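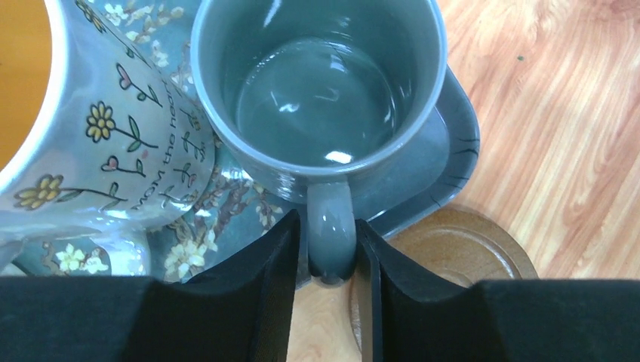
Nulura Glaze Notes

A plain-text collection of glaze recipes and firing records from the Brinance studio kilns. It covers 1,210 test tiles, with one row per tile.

What is in the folder

tiles.csv — one row per fired tile
recipes.csv — one row per glaze recipe, ingredients in percent by dry weight
firings.csv — one row per kiln load, with the cone, top temperature and hold
clays.csv — the clay bodies, including our short names for them
notes/ — scanned log pages, typed up as text files

The files join on recipe_id, firing_id and clay_id. All text is UTF-8. Empty cells mean the value was never written down. A zero means zero.

Where the records come from

The tiles were made by members of the Brinance studio over several years. Most used one of two stoneware bodies, listed as Hinds White and Hinds Speckled. A smaller group used a dark body we mixed ourselves from reclaim, and its makeup changed from bucket to bucket. Treat anything with clay_id R as loose evidence.

The early log was kept on paper next to the kiln. We typed it up in June and checked every recipe total against 100. Where a total was off by more than 1 percent, we kept the original numbers and set the flag total_off to yes. Colorants such as cobalt, iron and rutile are listed as additions on top of the base, so they are left out of that total.

Columns in tiles.csv

tile_id: the number scratched into the back of the tile
recipe_id: see recipes.csv
clay_id: see clays.csv
firing_id: see firings.csv
coats: number of dips, or the word brushed
shelf: top, middle or bottom
surface: gloss, satin, matte or dry
color: free text, as written by whoever unloaded the kiln
faults: crawl, craze, pinhole, run or blank

The color column is messy. One person's slate is another person's blue-gray, and the log has both words for tiles that came out of the same load. We did not try to merge them. If you need clean groups, start from the colorant amounts in recipes.csv and work outward.

Firing details

All loads were electric, oxidation, to cone 6 unless the cone column says otherwise. The older kiln ran cool on the bottom shelf, and 50 tiles from that shelf were fired again the following week. Refired tiles keep their tile_id and get a second row with the new firing_id. If you count rows by tile_id you will see these as duplicates. Leave them in if you are looking at firings, drop the first row if you are looking at finished surfaces.

Slow cooling is marked in firings.csv as cool = slow. The controller program for it is in notes/jostalska_schedule.txt, named after the street the studio was on then.

Known problems

Nearly 200 tiles have no shelf recorded.
Recipes 31 and 32 are the same glaze entered twice with different frit names.
Coat counts before the move are guesses in many cases — the log often just says "normal."
No tile was tested for leaching. Do not use this data to decide if a glaze is safe for food.

License and changes

You may copy, change and share the files as long as you name the Nulura Glaze Notes as the source. Corrections are welcome. Send the tile_id, the column and the value you think is right, and put each fix on its own line.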